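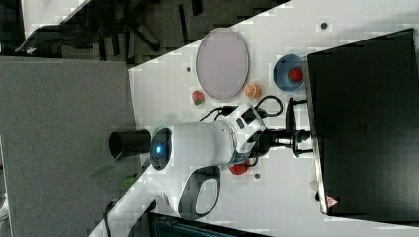 Mesa blanca con un plato ovalado vacío junto al borde y una pieza pequeña de color naranja al lado.

## Limpieza de tableros blancos de uso mixto

Un tablero blanco que sirve para comer y para trabajar acumula dos tipos de suciedad: grasa y pigmento. Conviene tratarlos por separado.

**Antes de limpiar**

- Retirar primero los aparatos planos de color negro (portátiles, paneles) y guardarlos en vertical. El líquido corre por debajo y no se ve.
- Vaciar los platos y apartar la fruta suelta. Los cítricos, enteros, en un cuenco; la fresa cortada, a la nevera en recipiente cerrado.
- Levantar los cables del tablero. No pasar el paño por encima de ellos.

**Manchas de fresa**

1. Absorber con papel, sin frotar.
2. Aplicar agua tibia con unas gotas de jabón neutro. Dejar actuar 2 minutos.
3. Retirar con paño de microfibra, de fuera hacia dentro.
4. Si queda cerco, pasta de bicarbonato y agua – nunca estropajo abrasivo.

**Zumo de mandarina**

El ácido deja mate algunos acabados. Se aclara con agua y se seca enseguida. El aceite de la piel requiere jabón; con agua sola se extiende.

**Platos ovalados**

Los de gran tamaño se colocan con el eje largo paralelo al borde de la mesa y a cuatro dedos de él. Para lavarlos en fregadero estrecho, girar a mitad y aclarar cada extremo.

Revisión de Sadia Talpur, agosto.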